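Kindeck Town Talk > Local Government > Bingo hall slots, again

gullwing_pete
So the Nolley town board moved the slot machine question onto the June ballot last night. For anyone who skipped the meeting (all of you, I counted the empty chairs until it got sad), the plan is to let the old bowling alley on Colombo Street reopen as a gaming parlor. The outfit behind it is called Bota. They want 228 machines. We have one traffic light.

marsh_rat
One and a half. The one by the feed store blinks.

dockside_deb
I'm for it and I'll take the abuse. That building has been sitting there with a tarp on it since my kid was in diapers, and he shaves now. If somebody wants to put a roof on it and pay taxes, they can fill it with slot machines or live geese for all I care.

gullwing_pete
Geese would need a zoning variance.

tenpin_widow
What bothers me is the host fee. The handout says the town gets 2 percent of what the machines keep, and then the board chair got up and talked like it was 2 percent of everything that goes into them. Those are very different piles of money. I asked which one it was and was thanked for my comment.

dockside_deb
2 percent of something is still more than the tarp pays.

marsh_rat
Sure, and who pays for the extra deputy? Who fixes Colombo Street when the buses start? I lived two towns over from one of these places for years. The first summer was great, we got a new fire truck. After that it was mostly people asleep in their cars and a pawn shop with really nice signage.

oldmanifold
I drove buses to a place like that. Most of my riders were retired, they took twenty bucks and a sandwich and came home in a good mood. Not everybody who pulls a lever is headed for the pawn shop.

marsh_rat
Didn't say everybody. Said there was a pawn shop.

oldmanifold
You implied the sandwich people.

tenpin_widow
Can we get back to the host fee please. I went and read the draft agreement, all of it, with coffee. The fee is on what the machines keep after prizes. It's on page nine, under a heading about landscaping. So the chair was wrong, or tired. I'd also like to know why there's a clause letting Bota renegotiate if Kindeck opens a parlor of its own, when half this forum lives in Kindeck and would do it out of spite.

kindeck_kyle
We would absolutely do it out of spite.

dockside_deb
Fine, page nine is bad. I still don't see anybody else lining up for that building. The brewery people came, looked at the basement, and left at a jog.

gullwing_pete
In fairness to the brewery people, I've been in that basement.

halfday_hank
I missed the whole thing and I'm still against it. Last time we voted on that building it was going to be an ice rink, and I bought skates.

tenpin_widow
Draft agreement is at the clerk's counter if anyone wants to check my reading. Ask for the long one. They'll try to hand you the flyer – it has a palm tree on it.

marsh_rat
A palm tree. In Nolley.

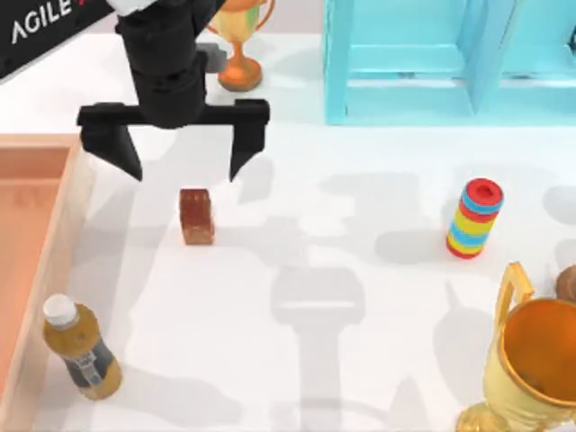 kindeck_kyle
Dumb question from across the line. Is the June vote binding, or can the board just do what it likes afterward?

tenpin_widow
It's binding if it fails, so a majority against kills the permit. If it passes, the board still has to approve the agreement in a separate vote, and page nine can be changed up until then.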